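Chapter 4
Where the Water Goes: Household Budgets You Can't See

I started writing this chapter at my bathroom sink, brushing my teeth and thinking about my water bill.
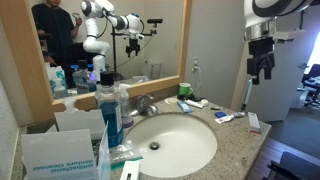

Hanane Badawi read an early draft and told me I had the whole thing backward, that people don't care how many gallons they use until they know what a gallon costs, and that I should put the price first. I argued with her for a week (by email, mostly in capital letters) and then I rewrote the chapter her way. So, price first!

My bill comes from a small utility called Lorkero, and it has two parts. One is a fixed charge of $26 a month, and I owe that even if I go away for all of December and never turn on a tap. Economists call this a fixed cost. The other part depends on how much I use, so it's a variable cost. You met both terms in Chapter 2, when we looked at the bakery in Bastitz and its ovens, and if they've gone fuzzy please flip back now, before the graphs start.

Last month my household used 3,920 gallons and the total came to $72. Take away the fixed charge and you get $46 for the water itself, or a little over a penny a gallon. A penny! I had been nagging my kids over pennies. Then again, the family next door pays $115 to the same utility, and the difference between us is nearly all lawn.

Here's the question I'd like you to carry through the next few sections. If Lorkero doubled the price per gallon tomorrow, what would each of our two households do? We'd probably grumble and go on brushing our teeth. Next door, I suspect the sprinklers would go off by the weekend. Same water, same pipe, very different reactions, and the word for that difference is elasticity.

We'll begin in Section 4.1 with the demand curve for a single household. Have a pencil handy, and a recent bill of your own if you can find one.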